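Kleine Kugeln, große Toleranzen

Von Hammad Sial

26. August 2018

14 Mal geteilt | 6 Kommentare

Wer kleine Kugeln sortiert, hat es vor allem mit der Unterlage zu tun. Auf einer glatten Platte genügt ein Gefälle, das mit bloßem Auge nicht zu erkennen ist, und die Kugel läuft. Der Hersteller Gronwood liefert seine Spielsteine deshalb in Mulden aus Filz. Beim Prüfen liegen sie trotzdem offen auf dem Tisch.

Shamim Janjua prüft in der Werkstatt Kellaser die Kugeln für das Brettspiel Vostberg. Ein Satz besteht aus 17 Stück, dazu kommen zwei Ersatzkugeln. Gemessen wird der Durchmesser an drei Achsen. Weichen die Werte zu stark voneinander ab, geht die Kugel zurück. Im April waren es 273 Stück aus einer einzigen Lieferung, die meisten mit einem Grat an der Formnaht.

Dunkle Farben erschweren die Sichtkontrolle. Kratzer zeigen sich auf Nachtblau erst bei schrägem Licht, Staub dagegen sofort. Janjua dreht jede Kugel einmal um die eigene Achse und legt sie danach in die Mulde. Helles Holz als Untergrund hält sie für brauchbar, solange die Maserung nicht zu kräftig ausfällt. Lackierte Flächen lehnt sie wegen der Spiegelung ab.

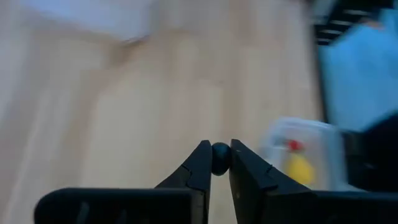 Dunkle Kugel mit leicht bläulichem Schimmer vor hellem Holz.

Beim Greifen zählt die Lage des Kontaktpunkts. Liegt er unterhalb der Mitte, kann die Kugel nach oben wegspringen; liegt er darüber, wird sie auf die Platte gedrückt. Angefasst wird sie an zwei gegenüberliegenden Stellen auf Höhe des größten Umfangs. Für die Ablage verwendet Kellaser Schalen von Hutchins mit flachem Rand. Vor dem Verpacken wird jeder Satz noch einmal gewogen.

Kommentare (6)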